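Search this site
Enter keywords Go

Planning and Budgeting for Laboratory Equipment
Handout 5: Buying a small robot arm for table work

In the last handout we looked at large equipment with long delivery. Now we take a smaller case, and we follow it from the first request to the first month of use. The case comes from the teaching laboratory in Lutport, where the group wanted one arm for kitchen-type tasks: lifting cups, moving jars, putting small objects in a basket.

1. Write the task before the shopping list

The first request in Lutport said only "one robot arm with gripper". This is not enough to buy from. A good request says what the arm must lift, how far it must reach and how wide the gripper must open. Please measure the widest jar and the heaviest full cup yourself. Do not take these values from memory.

2. The price of the arm is not the price of the project

The supplier Saltow offered the arm for 3898 pounds. The group put this number in the budget and stopped there. Later they had to ask for 1237 pounds more, for the following:

- gripper and spare finger pads
- mounting plate and clamps
- emergency stop and cable
- delivery and insurance during transport

The second request went through, but it took a full round of signatures, and the arm stayed in its box during this time. Ask every supplier for a price with all these lines written separately. If a line is missing, write back and ask if it is included or forgotten.

3. Comparing offers

Zolter gave a higher price for the arm but included the gripper. Many students choose the Saltow offer in the exercise because the first number is smaller. Add up the whole column first, then compare. Look also at the delivery time. Saltow promised 14 weeks, and an order placed in April with such a delivery does not help a course that starts in June.

4. Trying the work in simulation

Before you sign, build the table in simulation and let the arm do the tasks there. The cost is mostly working hours, and these must be in the budget too – a person who builds scenes is not free of charge. Put in the objects which you will really use, and place them as close together as they will be in the real room.

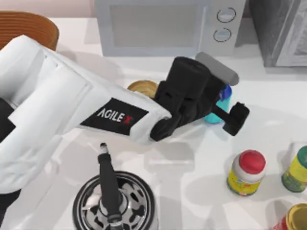 Check the reach first from the middle of the table and then from the corners. Try to take a cup when other things stand close to it, and note each time when the gripper touches something it should not. If the task needs 2 arms, you must know it at this stage, as the budget will be a different one. A simulation does not tell you everything about friction or about soft objects, so keep a small amount of money for changes after the delivery.

5. For the next meeting

Bring one page for your own case, with the task, the full cost and the latest possible order date. Mark clearly which prices come from a written offer and which are your own estimate. We will use the Saithong form for the cost table – the old form has no line for spare parts.

Related items
Handout 4: Large equipment and long delivery
Handout 6: Service contracts and spare parts
Saithong cost form, with notes
Reading list for the planning module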